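Section 3: Setting the Schedule on Your Jekine Tap Timer

Before you start

You will need the timer, the hose adaptor, two AA batteries (not supplied, naturally) and a tap that doesn't already drip. If it does drip, fix the washer first. The Jekine can open and close a valve on time for years, but it has no opinion about what your tap does in between.

These steps cover the single-outlet model 1307. The twin-outlet Drellus has its own booklet, with more pages and more buttons.

Fitting the batteries

1. Slide the battery tray out from the back of the timer. It is stiff. It will stay stiff for the life of the product.

2. Put both batteries in the way the moulded symbols show. The symbols are black on black, so do this in daylight.

3. Push the tray home until it clicks. A tray that hasn't clicked will let water in, usually by the second week and usually when you are away.

Note: Rechargeable batteries run at a slightly lower voltage and will bring up the low battery light long before they are flat. Use alkaline.

Fitting to the tap

4. Turn the tap off. Screw the timer on by hand, using the big collar and keeping the display towards you.

5. Tighten until firm. Multigrips are not required, and the collar will crack to prove it.

6. Click the hose on to the outlet and turn the tap on fully. No water should come through. If it does, press MANUAL once to close the valve and wait for the clunk.

Caution: Leave the timer off any line with hot water or unfiltered tank water. Tank grit lodges under the diaphragm and holds the valve open, and you will hear about it from your water bill.

Setting the clock

7. Hold CLOCK until the hours flash. Set them with the plus button, then press CLOCK again for the minutes.

8. Check that the display says AM or PM as you intended. Most of the calls we get about timers that have "gone haywire" concern gardens being watered faithfully at six in the evening.

The timer doesn't know about daylight saving. Either change it by hand or accept that your tomatoes live in another state.

Setting a watering program

9. Press PROG. START appears. Choose the time of the first watering.

10. Press PROG again. RUN appears. Choose the number of minutes. The display goes up to 72, which will drown most things short of a paddock.

11. Press PROG a third time. EVERY appears. Choose the gap between waterings in days. For an established bed in summer, start with 3 and see how the plants look. From March you can usually stretch it.

12. Wait. The program saves itself when you stop pressing things - there is no ENTER button, and people have worn out their thumbs searching for one.

Note: If your council has watering restrictions, the timer will cheerfully ignore them. Check the permitted hours before choosing a START time.

Rain delay

13. Press DELAY once for each day you want to skip. A small cloud appears. It goes away when the delay runs out and watering picks up at the next START time.

The cloud does not mean that rain is forecast. It means you pressed the button.

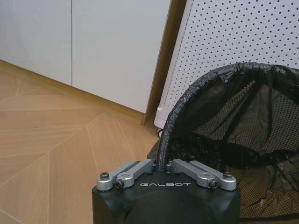

After the first edition of this guide went out, a note came back from Sultgate saying that the rain delay doesn't shift the EVERY count, so a garden set to every third day can come out of a two-day delay and be watered that same morning. The writer had expected the count to begin again from the end of the delay, and asked whether the guide could mention it. It can. If you want a fresh start after heavy rain, clear the delay and redo steps 9 to 11.

If nothing happens

Display blank: take the batteries out, wait a minute and refit them. Your program will be gone, so write it inside the shed door with a pencil.

Clunk but no water: look at the tap. It is probably off.

Water but no clunk: the filter washer at the inlet has come adrift. Unscrew the timer, seat the washer flat and refit.

Before the first frost, take the timer off the tap, shake it out and store it indoors with the batteries removed.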